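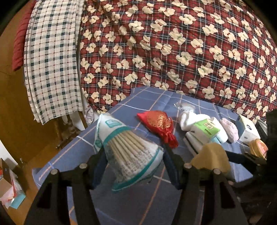 # Call for participants: the Bonholm Small Things Project

Cotton swabs, a packet of tissues, a pink fuzzy scrunchie, one white sock. If the top of your bed looks something like this once you've emptied your pockets, your handbag and the bedside drawer onto it, then we'd very much like to hear from you.

We're a small group based at Bonholm, and for the past while we have been interested in the bits and pieces that don't have a proper home. Big furniture gets all the attention in the tidying books, and so do wardrobes, but the tins and pouches and half-used packets tend to travel around the house for years, from the bed to the dresser to the bathroom cupboard and back again. We want to learn how ordinary people sort these things, what they group with what, and what ends up back where it started by the following week. You don't need to be neat. Some of our favourite conversations so far have been with people who described themselves as hopeless (they weren't, they just had a system that only made sense at eleven at night).

## What you'd be doing

Taking part means two home sessions, a fortnight apart, in whichever room you do your sorting. Plenty of people use the bed, and we're fond of it as a work surface ourselves: push the quilt up to one end, leave the fitted sheet clear, and you've got more room than most kitchen tables will give you.

At the first session you'll gather up your small things and spread them out, then put them away in whatever order feels natural, chatting to us as you go if you're a chatter. If you'd sooner work quietly, that's fine too, and we'll save our questions for a cup of tea afterwards. We'll ask about the things that made you pause. Does a drawstring pouch count as something to keep, or something to keep other things in? Do swabs go with the tissues or with the makeup? Would you hang on to a nice round tin after you'd finished what came in it? There are no wrong answers to any of this, and we have had very heated disagreements about the tin in our own office.

We'll leave you with a Collado sorting kit, which is a set of shallow fabric trays and some blank labels. Use them, ignore them, put your socks in them. At the second session we'll come back to see where everything has landed, and you're welcome to keep the kit.

## Who we're looking for

We have places for 122 households and would love a proper mix. You should:

- be 18 or over, and living somewhere within reach of our Bonholm or Gekmont offices
- have a bedroom or other room where you can spread things out for an hour or two without being chased off
- be happy for us to take written notes and to record the conversation
- be able to make both sessions

Renters, owners, sharehouses, granny flats and people living back with Mum and Dad are all welcome. So are people who've recently moved and still have everything in boxes, although please don't unpack specially on our account. If you share the room, just check that the other person is comfortable with us visiting and that their belongings can either be included or set aside beforehand.

Anything you'd prefer we didn't see, such as medicines, letters or bank cards, should be put away before we arrive. You can also change your mind about any item on the day and simply pop it in a drawer.

## Payment and practicalities

Each household receives $200, paid by bank transfer after the second session. If you need to stop partway through, let us know and we'll pay you for the session you've done. Visits can be in the daytime or the early evening, and one of our interviewers will ring ahead to introduce themselves and settle on a time.

Notes and recordings are stored under a household number, without your name or address attached. What we learn will go into a plain-language booklet from Nulleck, our publishing partner, with 2000 copies being printed for libraries and community centres. Participants get theirs first, in July if the printer is kind to us.

## How to put your hand up

Expressions of interest are open now and close when the places are filled. Pick up a form at the front desk of either office, or write us a short note telling us your suburb, who lives at your place, which room you'd use and the best times to ring. A sentence or two about the small object you're always losing would be a treat to read, but it's optional and won't affect whether you're chosen.

If you have mobility needs, a nervous dog, a baby who naps at odd hours or anything else we should plan around, mention it in your note and we'll work in with you.

Posted January 10, 2025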